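Open afternoon at the Balach building

I went to the June open afternoon at Balach with fairly low hopes, and the first half hour did little to raise them. The leaflet promised "the everyday table, reconsidered". Entry was free, which I suppose is the right price for reconsidering a table.

The ground floor belonged to Lundivis, who had put up boards about how people eat at home. One said they had collected 3,464 replies to a survey on cutlery drawers. It didn't say who had been asked, or what, and the young man on the stand didn't know either. Another claimed that a household loses over 400 hours a year to laying and clearing. I did the sum on the tram home and it comes to more than an hour a day. Not in my house.

Upstairs was better, mainly because there was less to read. The Brolano room had tables you could walk up to, set with ordinary things, and a talk at three which was meant to last 90 minutes and was over well before four. The speaker's point was that we lay a table for how it looks and then spend the meal reaching across it. Fair enough, though my grandmother could have told them that. I asked why the biggest dish always seems to end up where it blocks everything else and was told this was "an open question".

I did like the plain pieces. The orange handle on the fork is cheerful and easy to spot, and I would buy a set if the price was sensible. The big bowl I'm less sure about. It is handsome, but too shallow for soup and too large for my cupboard.

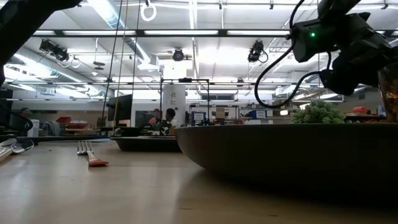
Upstairs at Balach: fork, spoon and the big brown bowl, with something green showing over the rim.

The café downstairs, run by Pawłowska, had decent poppy seed cake and not enough chairs. The next open afternoon is in the autumn. I might go if it rains.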